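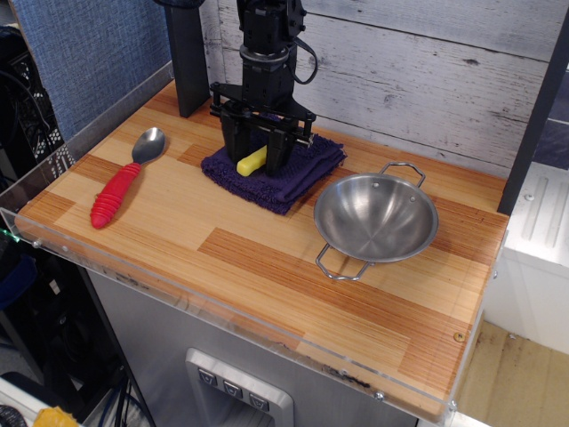

Lirnix opens gripper comparison bench at Merrick

MERRICK, July 9, 2023 — Lirnix has opened a bench for comparing robot grippers on ordinary kitchen items, and is now taking bookings from companies and colleges that want to try out equipment before they buy it.

The bench is built around a toy kitchen with a wooden counter. Small objects, cloths, spoons and pans are laid out on it, and each gripper is asked to do the same jobs in the same order. The arm stays in place and the grippers are changed on it, so that differences in the results can be put down to the gripper and its settings.

The first comparison began in January and covered five parallel grippers, including two from Nirnetti. Each was put through 16 tasks. These included lifting a small toy from a folded towel, turning a spoon round by its handle and moving a light metal pot by one of its loops.

Soft surfaces caused the most trouble. A finger that closes well on an object standing on bare wood will often pinch the towel as well, and the two come up together. Three of the five grippers did this on more than half of their attempts with the standard fingertips. Narrower tips helped, although they were less steady on thick handles.

Curved metal was the next hardest. Pots with sloping sides tended to slide away as the fingers closed, and the grippers that allowed a slow final approach did noticeably better than those with a single closing speed.

Lirnix also tried two controllers with the same arm. Both finished the full set of tasks. The newer one took around 20 minutes less over a day's work, mostly in the time spent returning to the start position. Camera placement was not part of this first round and will be looked at in the next one.

A full set of results, with the settings used for each gripper, has been sent to the makers concerned. They have until the end of the summer to comment, after which the report will be free to anyone who asks for it. Lirnix does not give an overall score or name a winner — buyers have different jobs in mind, and the tables are set out task by task.

Visitors may bring their own gripper, provided it can be fitted to a flat mounting plate. Adapter drawings are sent out with the booking form. A standard session lasts one day and includes setting up, one practice run and the full list of tasks. Visitors keep their own logs and can choose whether their results are added to the shared tables.

So far 17 sessions have been booked. A second bench, with the same counter layout and task list, is planned for the Lirnix workshop in Cisham.

Booking forms and the task list are available on request from the Lirnix office in Merrick.

ENDS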